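Search entries
Type and press enter

Bench diary
Posted 14th March by Kieran Mottram
7 comments | 106 shares

Started on the bench late, after the kettle and the mail. The plan was to get the cables off the tabletop before doing anything else, and I did not manage it. I did establish what most of them are, which took the morning.

The enclosure itself is finished and I don't intend to touch it again. The extrusion is square to within what my cheap framing square can tell me. I went over the corner brackets once with the hex key and found two that had backed off a quarter turn, both low on the right side. Tightened. The horizontal bar at the back stays where it is, although Till Ruppert still thinks it should come up by the width of a hand. His argument is that it will get in the way of a shelf. I have no shelf and have not ordered one.

The wallpaper has held. I put it up in February with the paste that came from Dorarura, mixed thinner than the packet says, and expected the side panels to lift at the bottom first. They have not. I chose the gray leaf pattern on price. It was the end of a roll and there was enough for the back and both sides if I ignored the pattern match at the corners. I ignored it. The surface is mottled enough that pencil marks don't show, so any measuring has to be done with tape.

Mounting on the walls is still a mixed system. The wire basket on the right is on zip ties and the clear tray on the left is angled outward so that I can see into it from the stool. I tried the basket with screw hooks in the winter and it rattled whenever the street door closed. The ties stopped the rattle. They will need cutting each time the basket comes off, and I accept that, having taken it off once in the last year. The bag of ties is down to a third and I have added it to the Tondlow order.

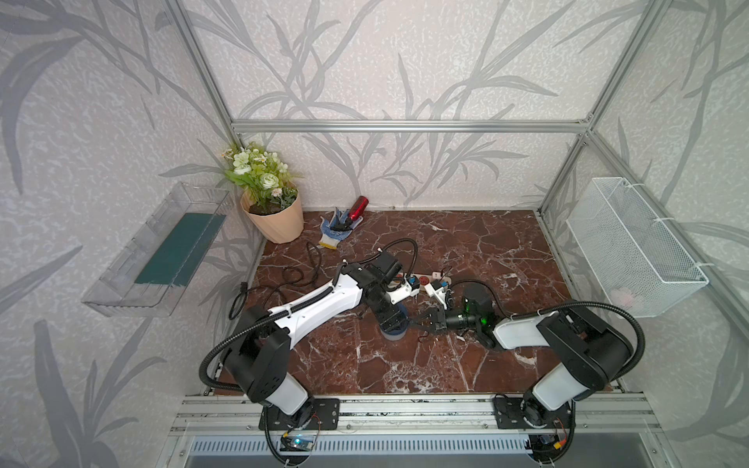 Next, power. I want the strip off the middle of the table and fixed somewhere along the edge. The obvious place is the rear, under the bar, but then every plug has to be reached over whatever I am working on. The left side would be better for the cord and worse for my elbow. I drew both versions on the back of an envelope and measured the cord run for each. The left version needs 600 mm more than I have once the bend at the corner is allowed for, and I will not put one strip on the end of another. Decision postponed until I can price a longer one.

The black cables are a separate matter. They end up in a knot between the plant pot and the front left corner whatever I do, and I have been treating this as untidiness when it is a routing problem. They have no path, so they take the short one. Adhesive clips failed on the marble-pattern surface last time; the gloss gives them very little to hold. Clips on the extrusion would work, using the slot. Plurkier sells a push-in type for more than I want to pay. I will try a printed one from Till first, as he has offered, and buy if it cracks.

Smaller items. The glove goes in the drawer with its pair when I find the pair. The red bottle should stand upright at the back or leave the bench altogether, and I lean toward leaving. The artificial plant remains. It came from my sister after her trip to Guimarães, she asks about it, and the back left corner is no use for work anyway. It does collect dust. A dry paintbrush is the best tool I have found for the small flowers, and a damp cloth is enough for the pot.

Wiped the tabletop in sections, lifting the cables as I went. Plain water and a drop of dish soap, then a dry cloth. Anything stronger leaves a film that I can see against the white veins with the lamp low. There is a scratch near the front that I thought was one of the veins until I ran a fingernail across it. Left alone.

Stopped at five. For tomorrow: message Till with the slot width, price the longer strip, cut a paper template for the left edge, look behind the drawer for the other glove.

Page views 3,206
Share this entry
Leave a comment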